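Session 11: Do open-plan offices make people talk more?
Notes by Naima Hamdy

The usual claim is that if you take the walls down, people will chat and ideas will spread. I'd ask who measured it, and how. Most of what gets quoted is staff surveys, often paid for by the firm that sold the desks.

Take the Andthorpe study (reading 13). 300 staff were asked in June whether they felt "more connected". Most said yes. Their manager collected the forms.

Sobia Jadoon's reply is worth your time, though she leans hard on 18 interviews - not many to hang a theory on.

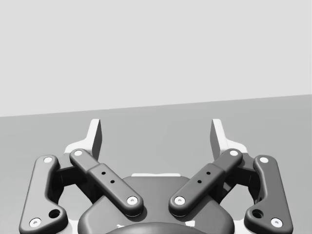 Clear-desk rules are sold on much the same sort of evidence. A bare grey top against a plain pale wall, nothing left lying on it, is meant to help people think. Maybe. Vumby's report says so but gives no comparison group, so treat it as opinion.

For next time: read Jadoon, pages 11 to 18, and bring one claim you don't believe.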